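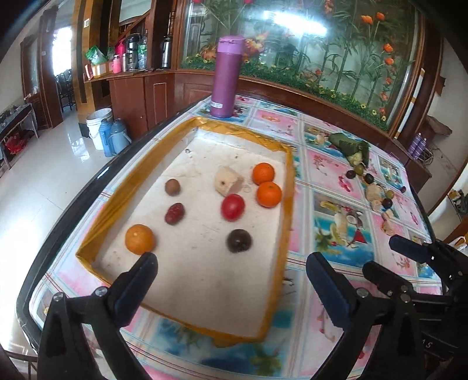

The allotment waiting list, and what I did with the wait

I put my name down for a plot at Carkdale four years ago. Four! I was number 22 on the list, and the woman on the phone told me cheerfully that it moved quite fast. Then I didn't hear a thing, apart from one letter asking if I was still interested (yes, very) and another asking the same question in a slightly crosser font.

Then in September, while I was stuck in the queue at the post office with a parcel under each arm, my phone went and a man asked if I'd like plot 9. I said yes before he'd finished telling me what was wrong with it. Brambles, mostly. A shed with half a roof. A water butt that the previous tenant had filled with bricks, and I still haven't worked out why.

My sister thinks I'm mad. She came to have a look, stood at the gate in her nice boots and said "oh" in exactly the voice our mum used for school reports. But it gets the sun until teatime, and the soil under all that mess is lovely, dark and crumbly and full of worms. I've decided to be pleased.

What I've been doing for the past few weeks is cutting things down. I bought a pair of second-hand loppers, an old make called Zwahlen that I'd never heard of, and they go through bramble like butter. I have also bought gloves, twice, the first pair being useless against anything with a thorn on it. If you're starting out, get the long leather ones that come up to your elbows and don't look at the price. I was picking bits out of my wrists for days!

The evenings are for planning, which is the bit I like best. I've got squared paper and a tin of coloured pencils and I keep moving the rhubarb. So far the list goes: broad beans, garlic, far too many potatoes, and a row of tomatoes against the shed if I can make it stand up straight. I'd grow only the little ones, myself. Big tomatoes sulk in this part of the world, and then you're left making chutney nobody asked for in October.
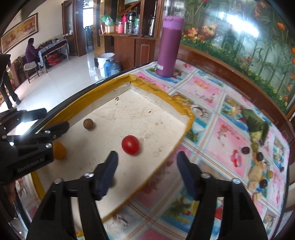 Posted by Houshang Mousavi in Growing things

The tomatoes are where I've had the most advice, all of it different. The man on the next plot swears by a variety he calls Rurkitz, which his father-in-law brought home in an envelope, and he's promised me some seed in the spring. Someone further down the path told me not to bother with tomatoes outdoors at all, and to put in currants and be done with it. I nodded at both of them. I'm going to try a few of each and see who gets to be smug.

I did think about fruit trees as well. There's an old apple in the corner, leaning so far over that you have to duck under it to reach the compost heap, and I can't decide whether it wants a good prune or a kind word. I'd love a plum to keep it company, but you need permission for anything that grows over a certain height and I haven't been brave enough to ask yet. Maybe once I've cleared the path and they've stopped giving my brambles funny looks.

Next job is the shed roof. I've been offered some old felt and a box of nails, and my sister says she'll hold the ladder as long as there's cake.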